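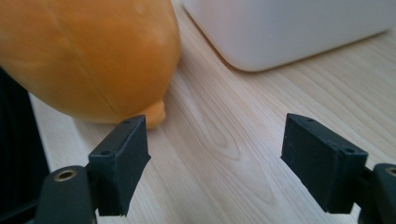 According to Aisyah Hutapea, a gripper that fails to close is a nuisance, and a gripper that reports a grasp it does not have is a hazard. She made the remark during the review of the Plalport cell, and the distinction between the two cases organizes this chapter.

# Chapter 7: False Grasp Reports in Parallel Grippers

## 7.1 The Plalport fault

The cell at Plalport sorted mixed goods from a table into bins. Some of the goods were rigid, such as plastic containers. Others were soft, such as stuffed toys and folded cloth. A two-finger gripper handled both. Each finger carried a replaceable pad held by screws, and one motor drove the two fingers together.

The controller decided whether an item was held by a single test. If motor current rose above a threshold before the fingers reached the fully closed position, the flag `GRASP_OK` was set and the arm began its lift. The flag was latched. Once set, it stayed set until the release command at the bin.

In October the cell dropped a rigid container from lift height. The log showed `GRASP_OK` as true for the whole move. Over the next 318 cycles the same mismatch appeared 3 more times, twice with soft goods and once with no item between the fingers at all.

The last case gave the cause away. A pad on one finger had worked loose and rotated on its remaining screw. During closing, its corner met the opposite pad early. The motor stalled against it, current rose, and the controller read the stall as contact with an item.

## 7.2 Why the test was too weak

Motor current measures resistance to closing. It does not identify the source of the resistance. At least four conditions produce the same rise:

- an item held squarely between the pads
- an item pinched at its edge, where it can slip
- a finger pressing on the table or on a neighboring item
- a mechanical fault in the finger, pad, or drive

Soft goods make the problem worse. A stuffed item compresses gradually, so current climbs slowly and may cross the threshold only near the end of travel. To catch these items, the Plalport team had lowered the threshold from 110 percent of free-running current plus a fixed margin to 110 percent alone. The change improved the pick count and removed most of the protection against friction and loose parts.

Emil Widmer's fault report lists the lowered threshold as a contributing cause. It lists the latched flag as a separate one. Had the flag been checked again during the lift, the arm could have stopped while the container was still close to the table.

## 7.3 Terms used in this chapter

**False grasp report.** The controller states that an item is held when it is not.

**Missed grasp report.** The controller states that no item is held when one is.

**Latched signal.** A signal that keeps its value after the condition that set it has ended.

**Confirming measurement.** A second measurement, taken by a different physical means, that must agree with the first before motion continues.

## 7.4 Plan of the chapter

Section 7.5 derives the current-versus-position curve for a rigid item and a compressible one. Section 7.6 adds finger width as a confirming measurement and works through the Plalport data with a 48 millisecond sampling interval. Section 7.7 covers the inspection of pads, screws, and mounts. Section 7.8 treats the stop response, including the choice between holding position and lowering the arm when the grasp state becomes uncertain.

Readers should be familiar with the motor model in Chapter 4.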